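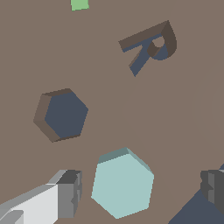
Figure 3. Recessed shapes in a flat surface, one resembling a letter and one hexagonal. Computer rendering.

4. Turning the piece: orientation errors with sunken letters

4.1 Why letters are such interesting holes

Most of the writing on inset boards deals with geometric shapes, and for good reason. They are old, they are cheap to make and every nursery has a set. Letters came later to the toy cupboard and have been treated as a variation on the same thing, a circle or a star with a slightly fussier outline. We think they deserve far more attention than that! A letter is the one common shape that changes its name when it is turned round or flipped over. A child can rotate a spoon all day and it stays a spoon. Rotate a lower-case b and it is a q, flip it and it is a d, and the child who has spent two or three years learning that objects keep their identity from every angle now has to unlearn it for twenty-six small marks.

The two kinds of recess in Figure 3 show how differently they treat the person holding the piece. A regular hexagon forgives: there are six ways to turn the piece and all of them fit. The letter form, set diagonally, can be read as a lower-case a or as something closer to a P, and which of the two a reader sees will depend on which way they tilt their head. The closed loop helps, with its small island left standing at the level of the surrounding surface, but it does not settle the matter. Several colleagues who saw the rendering during drafting gave different answers and defended them with real warmth.

4.2 Participants and boards

The sessions were held in nursery and reception classes in three towns, Oltoseck, Bastos and Prester. All the children could name at least some letters when shown them printed on a card. We did not exclude left-handed children or children who spoke a second language at home, and neither group differed from the rest on any measure reported in this section.

The boards were made for the study by a joinery workshop in Viltura, which also let us consult its pattern collection, a wonderful archive of roughly 800 paper templates for inset toys. We copied the proportions of the lower-case letters from one of the plainer sets in the collection. Each board held one letter recess and one geometric recess, and the letter was set either upright or tilted. Pieces were painted a single colour and had a finger knob on neither face, so that nothing but the outline showed which side was up. Templates for all the boards, along with the scoring sheet, were deposited with the workshop's archive on 5/31/18.

4.3 Procedure

Each child sat at a low table beside an adult they knew. The board was placed flat in front of them and the piece was handed over from a cloth bag, so the starting orientation in the hand was whatever it happened to be. There was no time limit. If a child wanted to trace the hole with a finger first they were free to do so, and many did, unprompted and with obvious pleasure. Once the piece was in, or had been given up on, the child was asked what it was. The name was written down exactly as spoken, including "the snake one", "granny's letter" and a good many names of pets.

Every child made 24 placements, spread over two visits, which gave 2,448 in all. A placement was scored as an orientation error when the piece was pressed against the correct recess at the wrong angle or with the wrong face up. Pieces tried over the wrong recess were scored separately and are dealt with in Section 5.

4.4 Results

We recorded 431 orientation errors on the first press. As expected, they were far more common with letters than with geometric shapes, and the hexagon produced hardly any. What delighted us was where the letter errors fell. We had predicted that tilted recesses would be harder across the board, and for letters made mainly of straight strokes they were. For letters with a closed loop, tilting made very little difference. Children seemed to find the loop first, by eye or by fingertip, and swing the rest of the piece round it as though it were pinned there.

The island inside the loop may be doing much of this work. On our boards it stood level with the surface and had to pass through the hole in the piece, so it gave an early signal, felt before any other part of the outline came close. Letters with an open bowl, such as c and u, offered no such catch and showed the usual cost of tilting.

Naming followed a different course. A child who had just seated a tilted letter perfectly was no more likely to name it correctly than one who had needed several tries, and the tilted a was quite often called something else with complete confidence. Fitting and naming appear to draw on separate kinds of knowledge, at least at this age. One can put a shape home beautifully without having read it at all, much as an adult can do a jigsaw of a page printed in an unfamiliar script.

4.5 Two cautions

The children met only one typeface. A two-storey a, with its upper hook, has a smaller loop and a more obvious top, and we would not be surprised if it behaved differently. We had also hoped to compare finger-tracers with non-tracers, but children changed their habits between visits so freely that the groups could not be kept apart. A follow-up in October, again in Bastos, will ask half the children to trace every recess before they are given the piece, and will add the two-storey a to the set.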